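In Praise of the Shelf With Everything On It

March 2, 2019
By the Household Columnist, Dokby

I have read 2 books on tidying and finished neither, as I put them down somewhere. Both were firm that every object must have a home, grouped with its own kind, like penguins. I would like to speak up for the open wire shelf, where nothing is with its own kind and everyone seems to get along. 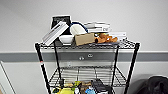 My quarrel is with the idea of the category. Categories are fine for shops. In a house, things arrive one at a time, in the hand of somebody who wants that hand back. So a white bowl ends up beside a tray tipped on its side, with a blue cable looping over its neighbours, and I can't see the harm. You can find the bowl. Try finding a bowl in a kitchen by Vasiliauskas, where all 532 cupboard doors are the same grey and none has a handle.

I exaggerate, but only about the doors. Last July I paid 300 for a set of lidded boxes called Tetau, which promised calm. They stacked beautifully. I then spent the summer lifting four boxes to reach the fifth, which held the batteries, or would have done if I hadn't put them in the second.

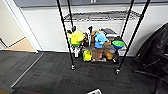 The boxes went to a cousin and the batteries, I suspect, went with them. Open storage has its critics, mostly people who dust. They say it looks a mess, and it does, but a mess you can see is one you might deal with. A mess with a lid on is there until you move house.
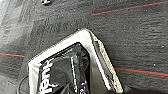

Should anything at all be hidden away, then? Bags, I think, because a bag will not stand up, will not stack and slides off a wire shelf the moment you turn your back.

For bags I allow a basket on the floor. It should be soft, wide at the top and have no lid whatsoever. Wokport, our nearest town with a proper hardware shop, sells them by the door, next to the labels I no longer buy.

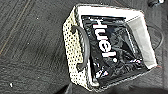 Polka dots outside, a crumpled Huel bag inside.

Fold the bag first if you must. I've stopped.

Contact the column | © 2019 | Back to top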